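## Qui sommes-nous ?

Vulis est une maison de thés et d'infusions installée à Gastberg. L'entreprise a commencé avec 7 références vendues sur le marché et dans deux épiceries du quartier. Le catalogue en compte aujourd'hui 46, entre thés noirs, thés verts, rooibos et mélanges de plantes.

Nous achetons nos feuilles par petits lots, directement auprès de producteurs ou par l'intermédiaire de la société Vanags, qui s'occupe du transport et du dédouanement. Chaque lot est goûté à l'arrivée, puis une seconde fois avant le conditionnement. Ceux qui ne correspondent pas à l'échantillon sont renvoyés.
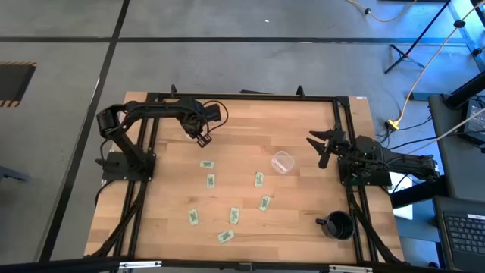
*Plateau en bois clair, dans nos locaux de Gastberg.*

### Nos mélanges

Les recettes sont mises au point sur place. Un nouveau mélange demande en général plusieurs mois d'essais, le plus long étant de trouver la bonne proportion entre la base et les plantes aromatiques. La gamme Gisurano, lancée en octobre, réunit cinq infusions sans théine à base de verveine, de mélisse et de menthe poivrée. Elle est vendue en vrac et en sachets individuels.

Nous n'utilisons pas d'arômes de synthèse. Les écorces d'agrumes et les fleurs sont ajoutées séchées, et leur origine est indiquée sur la fiche de chaque produit.

### Le conditionnement

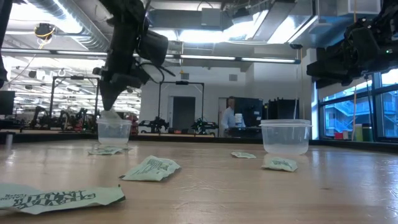
Le vrac part dans des sacs refermables de 100 ou 250 grammes, les doses individuelles dans des étuis que les hôtels et les restaurants commandent par cartons. Le format doit rester facile à ranger et à ouvrir. Pour de petites portions, nous proposons un sachet en papier vert pâle, imprimé en vert plus foncé. Les commandes avec impression personnalisée sont possibles sur devis.

### Nous rendre visite

La boutique de Gastberg est ouverte toute l'année, sauf les jours fériés. La dégustation y est gratuite. Les groupes peuvent réserver un atelier d'initiation, limité à 7 participants, en écrivant par le formulaire de contact.

Page mise à jour le 7 février 2025.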